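Zotbridge Guest Rooms: bathroom refresh
Progress report to the Pacheco Fund, July 2023

Hi Simone,

Good news first: the downstairs bathroom is back in use! I know you were getting nervous after my June note (so was I), but the tiler finished, the plumber came back for his second visit, and we only lost 2 bookings over the whole thing.

What got done

The gray marble-look tile is down and I love it. I was worried it would feel cold next to the pale walls, but it makes the white fixtures look so much fresher. Zuleica Brito did all the painting herself, two coats, and wouldn't let me near a roller.

We also put up the small stuff guests kept asking for, like a hook on the wall and a black tray for the toilet paper. The roll just stands upright on it, so there's no spindle to lose down the back of the tank (we lost three last year). The round metal wastebasket went against the wall, and cleaning is a lot quicker now.
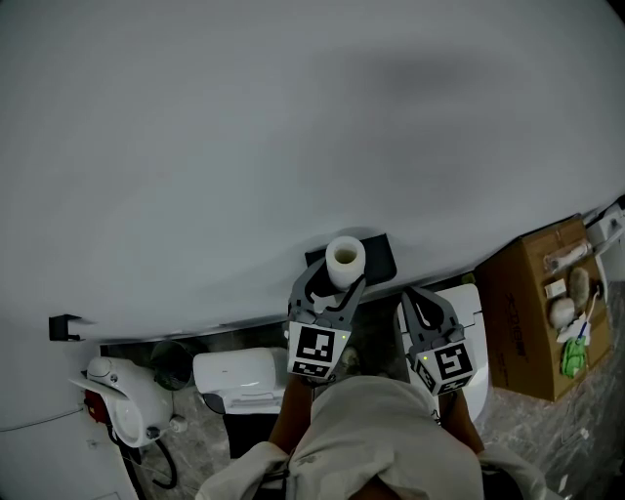

Money

You gave us $445 for fittings and paint, and we've spent $400 of it. The tray, hook and wastebasket came to $88 from Plerkell, and the rest went on paint and the plumber's parts. The tile came out of our own budget, as agreed. Can I hold on to the leftover for the upstairs bathroom?

Still to do

The upstairs room needs the same tray, and I'd like a second hook in there for robes. Zundis is quoting me on a new mirror. I'll send you the receipts once Zuleica finds the paint one, which she swears is in her truck.

Thanks again,
Your friends at Zotbridge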